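2026-04-10

The letters are on the wall
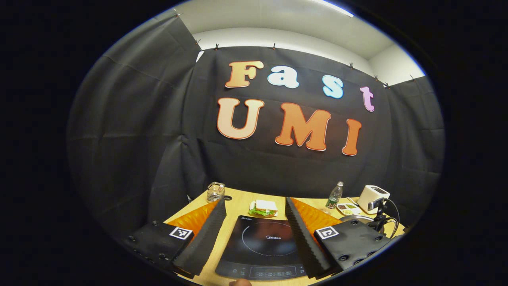 The black cloth, the foam letters and our Midea on the table.

I write this in the evening with tea, because my head is still full of the day and I will not sleep if I don't put it down somewhere.

The backdrop took the whole morning. Thérèse Simard had brought the black fabric folded in a bag, and it had been folded for a long time, I think since September. We have no iron in that room. I said the creases will fall out by themselves when it hangs. They did not fall out. There are lines going across and long folds going down, and every time I looked at them I wanted to pull on the cloth, and Thérèse told me to leave it alone or the clips will go. There are six little clips holding the top edge under the white part of the wall. I would have liked more of them, but six is what was in the drawer and it holds.

Then came the letters. They are foam, quite big, and much lighter than I expected when I picked up the first one. "Fast" goes on top and "UMI" below it in orange. For the upper word the colors are all mixed, a peachy F, then two blues, then the pink t. Thérèse loves the pink one. I put it a little too low and I saw it only when I had walked back to the door. The I at the end of the second row is also lower than its neighbors. I offered to take both down and do them again, and she said no, it looks like people made it. I am a person who straightens the towels in other people's bathrooms, so this was hard for me, but I let it be. Against the black they look very good. The thin white and red edges help a lot, I did not notice how much while the letters were still lying on the floor.

The cooktop I carried in after lunch. I wiped the glass with a damp cloth, then with a dry one, then again with the dry one. It is the black induction plate, and it sits at the front in the middle of the wooden table. I am still getting used to induction. At home my mother cooked on gas and you could see what the fire was doing. With this one you look at small buttons and you must believe them. Severin Ortner says I will like it after one month. He also says this about his rye bread.

Severin called at three to ask if the table was all right. It was my choice, so I was a little proud to say yes. It has a warm, yellow kind of wood, and without it I think the corner would be too dark, with all this black cloth coming around the sides too.

For the first cooking I want something simple. I was thinking of the onion soup, but onions make the cloth smell and we will have that smell until summer. Maybe only eggs. Thérèse wants pancakes. We have 4 eggs in the house and I used one of them in my mind already for breakfast.

I must write what I still have to do, or I will forget it by tomorrow:

Buy butter and flour.
Ask Severin for the flat pan, the one with the good bottom.
Find the paper with the instructions for the plate. I put it in a safe place, so it is lost.
Do not touch the pink t.

My arms hurt from holding them over my head for so long. Thérèse is already asleep. I will wash my cup and go too.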